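Print this page
E-mail this to a friend

Why Does an Electric Guitar Need Electricity?

Pluck a string on an electric guitar that isn't plugged in. You get a thin little plink, the sort of noise a rubber band makes when it's bored. An acoustic guitar has a big hollow body to make its strings louder. Most electric guitars are solid, so they need help.

The help comes from an amplifier, or amp. The strings are metal, and under them sit magnets wrapped in very thin wire. When a string wobbles, it makes a tiny electric signal in the wire. The signal runs down the cable to the amp, which makes it much bigger and sends it to a speaker. The speaker shakes the air – and possibly your neighbors.
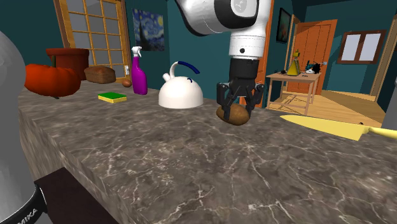
Agathe Delorme writes that her Varela amp has numbers up to 8, and she would like to know why her brother thinks there is only one of them.

Good question, Agathe. The knob tells the amp how much bigger to make the signal. Turn it up far enough and the amp can't keep up, so the sound goes rough and fuzzy. Guitar players call this distortion and pay extra for it. Parents have other words.

Try it yourself: start with the knob at 1, play one string, and turn it up slowly. Stop at 4 if anyone is asleep.

Print this page
E-mail this to a friend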